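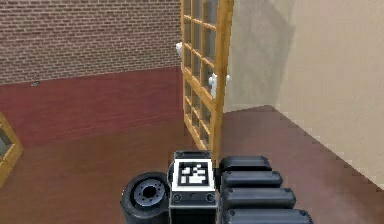 I have now been working on the hand project for most of the winter and spring, and it is June, so it is time I write down where I am. Several people from the shared workshop in Ketdale asked me why they do not see me at the printer anymore. The answer is that I am at home, at the kitchen table, building rooms that do not exist.

For those who did not read the earlier posts: I want to have a robot hand on an arm that can do small jobs in a normal house. Open a door, pick up a cup, bring me the remote control. The design I follow is called Flitholm. It is a hand with fingers and a thumb, and a square marker on the palm so that a camera can find out where the hand is. I like the design very much, but the parts are expensive for me. The motors come from a small shop in Skosodton, and I have already burned 2 of them by making the finger push against a vise. After the second one I decided that the hand will first learn its manners in the computer.

So I put together a simulator on my old desktop. The computer has only a modest graphics card, and the fan is so loud that I start the long runs when I go to bed and close the door of the room. I gave the simulator the name Tzavaras. It is partly free software, partly my own scripts, and partly things that I do not fully understand but am afraid to remove.

The most work went into the doors. A door looks like an easy thing, it is one board and one hinge. But in my first version the handle had no spring, and when the hand touched it, the door went through the wall and continued. I spent a whole Sunday on this. The mistake was in the friction value of the hinge, where I had written the number in the wrong unit. Now the door is heavy in a believable way, and you need to push it with some patience, like the one in my grandmother's house.

After the doors I made the furniture. I did not model everything from the beginning, that would take years. I collected free models and corrected their sizes with a tape measure next to me. My own kitchen table gave the height. Some models came in centimeters and some in meters, and one bottle was as tall as a church before I noticed.

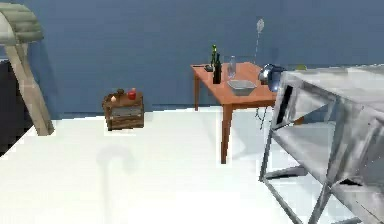
The blue room with the metal cart, one of the Tzavaras test rooms.

Glass was a separate problem. The camera in the simulator sees a clear pitcher much worse than a green bottle, and I suppose a real camera will have the same trouble. I thought about removing the pitcher. Then I left it in, because in my real kitchen I will also not remove it. For the shiny metal things I had to turn down the reflections, otherwise each picture took too long to compute.

To make the training useful, the rooms must be different from each other. My script changes the color of walls and floors, moves the furniture and puts other small objects on the tables. At this moment I have 164 rooms that load without an error. I had more, but in 40 of them something was standing inside of something else, and when the physics starts, such objects jump apart like frightened cats. I deleted these and wrote a check that looks for overlaps before saving.

The check is still not perfect. It looks only at boxes around the objects and not at the true shape, so a mug with a handle is for my script a small brick. This is good enough for placing things on a table. For grasping it is not good enough, and there I use the real shape, which makes everything slower. 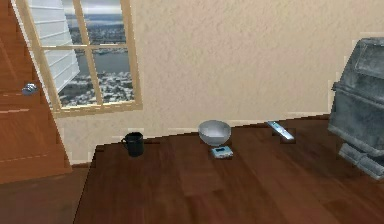
Flat objects are where I am stuck now. A mug or a bowl offers something to hold, the fingers can go around it or over the rim. A remote control lies there with almost no height, and the fingers of my hand are thick and round at the end. In most of the tries they slide over the top and push it away. I have tried 3 ways: to drag it to the edge of the table and take it from there, to press from both sides, and to lift one end with the thumb first. Dragging works best so far, but sometimes the remote falls on the floor, and then the run is lost because my arm does not reach so low.

Maybe I will change the fingertips. I could print a thin nail from flexible material and glue it on – it is ugly, but I have seen similar things in hobby builds and it costs almost nothing. I want to model the nail in the simulator before I print it, also to learn how bad my model of soft materials is.

On the real side there is not much news. The palm is printed and sanded, the thumb joint turns, and the cables are waiting in a shoe box. If somebody in Ketdale has a spare power supply with enough current for all motors together, please write me or leave a note on the shelf by the printer. Next time I want to write about the wrist, which makes a noise I do not like.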